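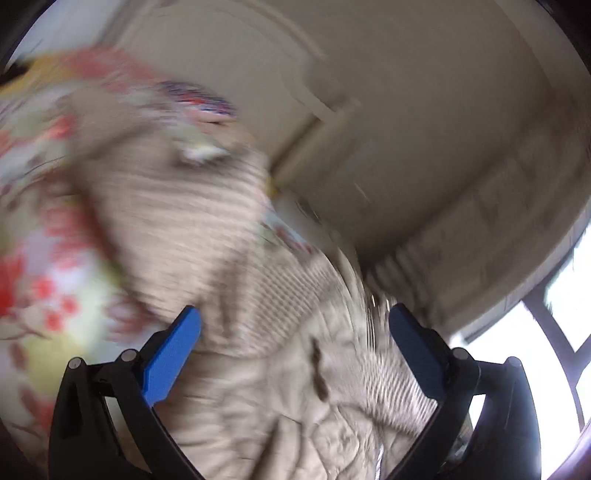

Floral-patterned fabric

Trumley Clothing & Linen Storage - Common Questions

What can I store with you?
Clothes, bedding, curtains and table linen. We don't take fur, leather or anything with a battery in it.

Do I have to wash things first?
Yes. Food and sweat stains attract moths and get harder to remove over a season. If you would like us to do the washing, add it when you book and we will send the load to Gallum, our laundry partner.

How big is a box?
A standard box holds roughly 17 pounds of folded clothing. Long coats go in hanging bags, and each bag counts as one box.
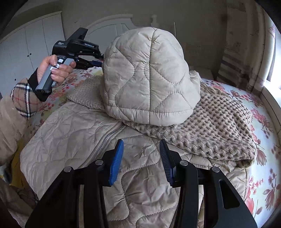 Bags are breathable cotton - we stopped using plastic covers at the Ashour warehouse because they trapped moisture.

When is pickup?
Most customers send winter items in spring and want them back in October. Book your return early, as that month fills up.

Is my box insured?
Every box is covered up to $400. You can raise this to $4000 at checkout, but we will ask for an item list.

Can I get one item back early?
Yes, with two working days' notice. There is a small handling fee.

Who do I contact about a missing or damaged item?
Write to Dušan Šťastný at the Panine Road office and include your box number.

Last updated June 25, 2025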